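Aster Community Help > Teaching by demonstration > Cloth and soft items

How many demos before it stops grabbing the air next to the shirt?

posted by laundrymat_pat

I have a secondhand arm on a Trivis mount, with the camera on the wrist, and a modest dream of never folding another T-shirt. So far I've recorded 100 demonstrations of one task: pick the shirt up near the collar, lift, put it down in the square I taped on the bench. I drove all of them by hand.

Training finishes without complaint. The loss curve is the prettiest thing I've made this year. Then I run it and the gripper goes down with total confidence, closes on nothing two inches left of the shirt, and carries that nothing very carefully to the square.

Do I need 200? More? I'd like to hear a figure before I give up another weekend. All my demos are the same shirt, same bench, starting from the same place, because I assumed tidy data was good data. Recorded with Pamosier, default settings.

3 comments

gradientdissent: "same place" is your whole problem, someone will be along to say it at length

laundrymat_pat: same place as in I put it back on the tape marks every time. I was proud of the tape marks

gradientdissent: oh no

posted by ninefingers_lab
Accepted, 11 votes

At length, then.

Your arm has learned where the shirt lives. It has had very little reason to look at it. Move the shirt a couple of inches and it goes to the old address.

Before recording anything new, put the shirt exactly on the tape marks and run the policy a few times. If it works there and fails everywhere else, the starting positions are to blame. If it misses there too, check whether your camera has shifted since you recorded. Mine once slipped a few degrees on its bracket and I spent two evenings blaming the learning rate.

Assuming it's the positions:

Pull up the tape. Drop the shirt from knee height onto the bench and record from wherever it lands. Do that every time, including when it lands badly.

Record some where you start off to one side and come back to it. If every demo is a perfect approach, the policy has never seen itself being slightly wrong, and it will be slightly wrong within a second.

Pause less. I used to stop above the cloth while I made up my mind, and my policy learned to stop above the cloth and make up its mind. It did not always succeed.

Keep the old 100, mix them with the new ones, and train again after the first 50 or so drops. I can't promise you a figure. I'd take 50 messy ones over 200 more from the tape marks.

posted by bench_goblin
2 votes

get more data. also Horrocks fingertips, the stock ones are useless on anything thinner than a towel

posted by moth_and_servo
11 votes

Agree with the accepted answer, but nobody has mentioned the wrist view, and dark clothes are where it gets you.

Watch your episodes back from the wrist camera only, at the moment of the grasp. I did this with a batch of mine and was humbled. Near-black cloth, dark gripper, bright white behind them, and on the right side I could barely tell where the gripper ended and the garment began. If I can't find the boundary, I'm not going to be smug about a network missing it.

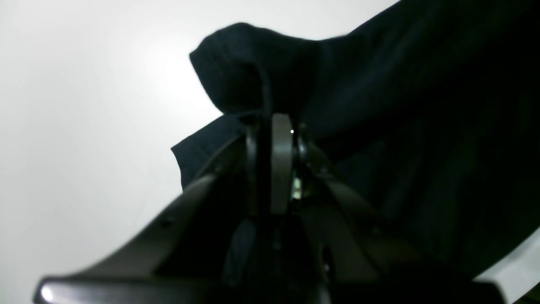
Should failed grasps be thrown out of the set?
Keep the ones where you missed, backed off and then got it, and drop the ones that end with nothing picked up. The recoveries show the policy a way out of trouble. An episode that ends in failure, fed to plain imitation, is just a lesson in failing.

Two other things that helped me. I locked the exposure, so the picture stopped brightening and darkening every time a big piece of dark cloth came in close. And I added a second, fixed camera looking down at the bench from the side. Check that both streams share a clock, though – mine were a fifth of a second apart for most of March and the policy was forever closing late.

If you only own black T-shirts, borrow a striped one for the first round. Train on that, get it working, then bring the black ones in.

2 comments

laundrymat_pat: Ran it on the tape marks like ninefingers said. Worked four times out of five. Moved the shirt one hand's width and it picked up the air again. Tape is in the trash, dropping shirts from knee height tonight

bench_goblin: and the fingertips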